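Speaker notes, "What the gripper gave us back (and what it took)"
October session, 17 minutes plus questions

Open without slides. Say hi, say where I work: the packing floor at Carrilho, kits and small parts, 50 of us across two shifts. I started on the line, I still cover the line, so please don't introduce me as management!

Then the question I get every time, so get it out of the way. Did people lose their jobs? No. Did the jobs change? Oh boy, yes.

Go back to how it was. A kit has 45 picks in it, small bags mostly, and you stood there and did them till your thumbs hurt. I loved parts of that (the talking, mainly) and hated parts of it. When the Drultomex arms came in, the talking went first. You can't gossip across a safety fence. I didn't see that one coming, and I'd bet the people who drew the floor plan didn't either.

Slide: floor plan, old and new. Let them look, drink water.

Now the teaching part, my favorite bit. The arms learn from us. Somebody takes the hand-held gripper, sits down at a table and does the task, over and over, the way they'd do it with their own fingers. We did 302 runs for the first kit. Three of us, mostly after lunch when the line is slow. Your first ten runs are awful, you close too early, you come in crooked, you swear a lot. Then it clicks and you start noticing things you've done for years without thinking, like how I always open wide before I'm anywhere near the bag.

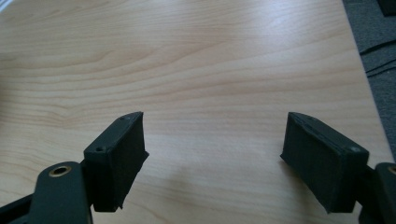
And that's where the argument about pay started, so slow down here. If I'm showing a machine what my hands know, is that packing or is that training? Our grade sheet only had packing. It took us from spring to October to get a second line on it, and the rate is still lower than I'd like. Tell them to sort this BEFORE the first run. Please say it twice.

Mention Clallen, the sister site. They brought in one outside crew to do all the runs, very quick, and the arms packed like people who had never seen our bags. Pause for the laugh. If there's no laugh, move on.

What I'd still fix: chairs (get decent ones), the noise by bay two, and some way for the night shift to get table time too. They've had almost none and they're sore about it.

If I'm running over, skip the Brallari software slide and go straight to questions.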